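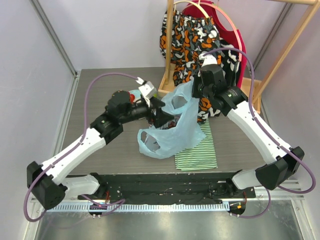

Packing and Bagging, handout for week 2
Household Skills evening course, Pritlow Adult Learning
July 2024

Okay, so last week we did folding, and most of you went home and folded everything you own (I heard about the pillowcases, well done!). Tonight is bags. Thin plastic carrier bags mostly, the kind with two handles that come home from the market and then live under the sink for years. I want to spend the whole session on them because they're much harder to pack well than a box or a suitcase, and because I've been getting them wrong for most of my life.

What makes a thin bag awkward

A box stands there and waits for you. A thin bag has no shape of its own at all, so whatever you do to it, it moves. You push something in and the far side comes along for the ride. You let go of one edge and it drops over the opening. The handles fold in and suddenly there are three holes, two of which are handle loops, and you've put a sock through one of them. I do this about once a week, still.

So before anything goes in, find the mouth. I mean really find it, with your fingers. Lay the bag on the table, smooth it once from the bottom seam upward, and look for where the two handles meet the body. The mouth is between them. If the sides are stuck together, rub the top edge between finger and thumb and they'll slide apart. Licking your fingers works too but please not with the class bags.

Lift, then load

My way of doing it, and you're welcome to have another:

Take one top corner and pull it up and away from the table. Only one. The other side can stay lying down, it will hold itself there by its own weight and the cling of the plastic. Now you have a sort of sloping tent with a gap at the front.
Keep that hand where it is. This is the bit everybody forgets, me included.
With the free hand, bring the item to the gap low down, close to the table, and slide it toward the bottom seam. Don't drop it in from above.
Let go of the item only when it's past the handles. If it stops in the mouth, it will come straight back out when you lower the corner.
Lower the corner, pat the air out, start again.

Left-handers, swap everything over. I tried to write a separate set of steps for you and it got so confusing that I threw it out.

If you're working in pairs, one person is the holder and one is the loader, and the holder doesn't help with loading. I know it's tempting! But as soon as the holder reaches in, the corner drops and you both spend a minute looking for the opening again. Swap over after five items.

Cloths and other soft things

Soft things in a soft bag are the worst combination, which is why we're practicing with them. A towel or a dishcloth needs to go in folded, with the fold leading, so there's one smooth edge going in and the loose edges trail behind. If you lead with the loose edges they catch on the plastic and open up like a fan. (Go back to the week 1 sheet if your thirds have gotten sloppy.)

I like a striped cloth for practice. When the stripes run straight along the fold you can tell right away whether it's square, and if they wander off, so did you. Stack your cloths near the bag before you begin, fold side toward the opening, so you're not turning each one around in midair.

Small things go inside bigger things. Socks inside a hat, that sort of idea. They'll get lost in the corners otherwise, and the corners are where these bags split.

How much is too much

We weighed a few bags in April with the last group, on the kitchen scale. A dry hand towel came out at 210 grams, and a bath towel at some 700. I'd stop at one bath towel and a couple of small pieces in a thin bag, so a little over 1,000 grams all told, if you're going to carry it any distance. The bag will take more, probably. Your fingers won't thank you for it, and the handles stretch into string.

See-through bags, by the way, are lovely for sorting. You can find the right one in the closet without opening six. For anything you'd like kept out of the light, use something else - a cotton bag or a box with a lid.

Practice for tonight

Bring your own bag to the table or take one from the Flondska tub by the door (the crinkly ones are on top, the softer ones underneath). Start with a crinkly one, they hold an opening better. Then do the same again with a soft one and see how much slower you get. I'm very slow with the soft ones.

After the break, unpack the lot without tipping it out. Same thing in reverse: lift a corner, reach in low, slide.

For next time

Pack one bag at home with whatever's lying around, leave it overnight, and look at it in the morning. Has it slumped? Did anything creep back toward the mouth? Make a note and bring it along. Next session is boxes, and we'll be in the Miah room upstairs, so allow a bit of time for the stairs. If you still have one of my Skovov folding boards from last week, I'd love it back - I'm one short.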